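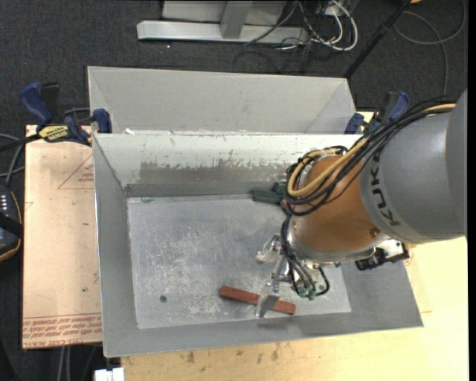 Search this gallery Go

Sheet-metal bins: floors, walls and clamping

This gallery covers open-topped gray bins with sloped walls, as used at the Urkis shop for holding small wooden blocks. The slope returns a block to the flat floor if it lands against a side. The notes deal with surface wear and with fixing the bin to a tabletop. Updated 30 September 2006.

Floor plate. Scuffs and white marks are normal on a flat floor and need no treatment. Wipe off loose residue before a block is set down.

Back wall. Dark gray staining collects low on the wall. Chipped paint can be left alone unless flakes reach the floor plate.

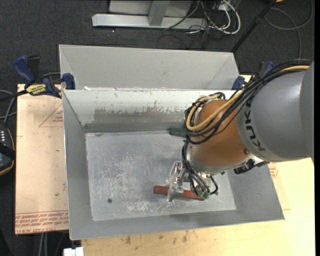

Sabina Wanigasekara
Workshop Technician, Urkis

Four blue clamps on the bin, reddish-brown block lying flat on the floor. Bar clamps are set on the rim and tightened by hand, then checked again after 22 cycles.

Divider. The angled wall across the middle separates the working floor from the rear compartment. Its stained band is cosmetic.

Cardboard. A sheet under the left side of the bin protects the tabletop. Printed cartons are acceptable. Replace the sheet when it compresses at the bin edge.

Tabletop. Brown stains on the light surface do not affect seating. Grit does, so brush the top before the bin goes down.

Bin drawings are filed under Patwary, sheet 166. Clamp spares are on shelf 9.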